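Drenditz Opens Its Snack Table to the Whole Street, and You're Invited

ZESTTHORPE, 19/10/2020 — Hi, I'm Hye-jin Nam, and I run Drenditz, the little snack-swap club that has been living in my kitchen since September. We're opening it up to all our neighbors, and I'm so happy I get to be the one to tell you!

If you haven't heard of us, it works like this. You bring packaged snacks you bought too many of (or tried once and didn't love) and you go home with something you've never tasted. Bars, cookies, little cartons of whatever, it's all welcome as long as it's sealed. We started with 3 households and now we're at 31, which is a lot of people for one table.

The table is still the heart of it. I keep the bright pink plaid cloth on because it wipes clean in two seconds and because Ekene Okonkwo once tried to swap it for a beige one and got voted down (sorry, Ekene). Everything gets laid out there first so we can read the wrappers, check dates and sort it before it goes into the bags.

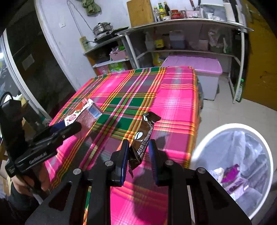 Sorting goes faster than you'd think. Bars go in one pile, cartons in another, and anything that needs to stay frozen goes straight to the freezer at the far end. We do ask that you leave snacks in their original wrappers, even the crinkly ones, so people with allergies can read the label or get somebody to read it for them. Seon-mi Ma has been great about that — she reads Korean and Chinese and writes the English on a sticky note when there isn't any.

"I came for the cookies and ended up trying five things I couldn't name," says Ekene, who has forgiven us for the tablecloth. "Now I buy extra on purpose."

Our friends at the Baek grocery are giving us paper bags for the first open swap, and Kyung-tae Sung is taking care of the sign-up list. By our count we've traded 2,552 snacks so far, and I would love to see that number get silly.

Joining is free. Bring at least 2 sealed snacks per person, nothing homemade for now, and please tell us about nuts when you sign up. Kids are welcome with a grown-up. If you can't make it, leave your snacks with Kyung-tae at the Baek counter and he'll have a bag ready for you to pick up.

Press contact: Hye-jin Nam, Drenditz, Zestthorpe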